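Tranivness Workshop Boards > Robots and Automation > Home builds
Thread: Small arm in the garage, sim first or just bolt it down?

brasdale_bench
Posts: 714

I have the parts for a small desktop arm laid out in the garage and a simulator running on the old PC. The arm has four joints plus the gripper, hobby servos all the way through, printed links. The job is boring on purpose. Pick up a cube, put it down somewhere else on the same table, do it again without me touching anything.

My question is about order. I was going to get the pick working in sim before I power the real thing. My brother-in-law thinks I'm stalling. Power supply, driver board and e-stop are wired and tested on the bench with one servo. Nothing is mounted yet.

Also looking for opinions on mounting. Center of the table or clamped to the back edge?

mumwood
Posts: 1,000

Clamp to the back edge. You get the whole table as workspace and you can take it off when you need the table for something else. Center mounting wastes everything behind the base.

On sim first, I would say no. You will spend weeks tuning friction numbers for a gripper you haven't closed on anything. Bolt it down, run it slow, learn what it does.

ohm_on_the_range

Disagree on the second part. Sim caught two bad joint limits for me before I had a servo plugged in. One of them would have driven the forearm straight into the base. That's an evening of reprinting saved, at least, and maybe a stripped gear.

Agree on the clamp if the table is solid. If it's a folding table, don't.

brasdale_bench

It's an old kitchen table with the top resurfaced. Solid enough. I can shake it if I lean on it but the arm won't weigh much.

What I have so far in sim is the room, the table, the arm and a cube. I put the base in from the back a bit but not on the edge, so there's some reach on both sides. The approach move works. It comes up, folds over and lowers toward the cube. The grasp is the part I'm still fighting. Some runs it closes clean, some runs it nudges the cube and closes on air. 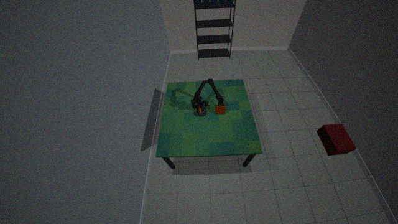 Callum Lennox asked whether the cube position is fixed or randomized between runs, because a miss that comes and goes with a fixed cube points at timing, and a miss with a random cube usually points at the kinematics near the end of the reach.

brasdale_bench

Fixed. Same start pose, same cube position, every run. So by that logic it's timing.

Callum Lennox

Then check whether your controller waits for the arm to settle before it sends the close command. Most of the example scripts send the target, sleep for a set time and close. If the PC is busy the sim clock and the sleep don't line up. Check the joint error before closing and skip the sleep.

mumwood
Posts: 1,001

This is what I mean though. That bug belongs to the PC. He's debugging the clock on an old computer and the arm is still in a box.

ohm_on_the_range

It belongs to the script, and the script is what he's going to run on the real arm. Hobby servos mostly don't tell you where they are, so he'll have to think about settling either way.

mumwood

Fair point about the servos. If they have no feedback he can't check joint error on the real one at all.

brasdale_bench

They don't have feedback. I could open them up and tap the pots. I've seen it done. Not keen.

Callum Lennox

You don't need to for a cube. Slow the last part of the descent, hold, then close. Keep the joint error check in sim so you know how long the hold needs to be, then add a margin for the real one.

lindsay_st_tools

Came in from the shop side, so ignore me on software. Two things.

The gripper should come down as close to straight as you can get it. If the fingers are tipped when they arrive, one of them touches first and pushes the cube. I had this with a pick head at our shared shop and we chased it as an electrical problem for a month.

Second, put a proper plate under the base. Wood screws into a tabletop will work loose with a thing that starts and stops all day.

brasdale_bench

I have some aluminum plate. Would through bolts with big washers underneath do?

lindsay_st_tools

Yes. Nylon lock nuts. Check them after the first evening and again after a week.

brasdale_bench

Update. Took out the sleep and put in the joint error check. Ran it 15 times from the same start and it grasped every time. So Callum was right about the timing.

Then I moved the cube farther out toward the right-hand edge of the table and it went back to missing. The arm is nearly straight out there and the fingers come in tipped, like lindsay_st_tools said.

ohm_on_the_range

Your wrist is running out of travel. With four joints you get base, shoulder, elbow and one at the wrist, so you can keep the gripper vertical only as long as that last one has room. Work out the ring where it can stay vertical and only place cubes inside it.

mumwood

Or move the base. I said back edge, but if the ring is small then closer to the middle makes more sense, because you can use both sides and the front. I'll take back the clamp advice for this arm. I was thinking of mine and mine has longer links.

I still think you should power the real one this week. You have a working pick now.

brasdale_bench

Agreed. Plan is to cut the plate tomorrow, bolt it where the sim has it, and run the approach with no cube at quarter speed. Hand on the e-stop.

Does anyone have a printed cable guide for the elbow that doesn't snag when the arm folds? The one that came with the files is too stiff.

lindsay_st_tools

Skip the printed one. Braided sleeve, zip tied at the middle of each link, with a loose loop at the joint. Fold the arm all the way by hand before you trim the ties.

ohm_on_the_range

Same here. And run the servo wires and the power separately if you have the room for it. I got twitching in the wrist until I did.

brasdale_bench

Sleeve ordered. Will post once the plate is on.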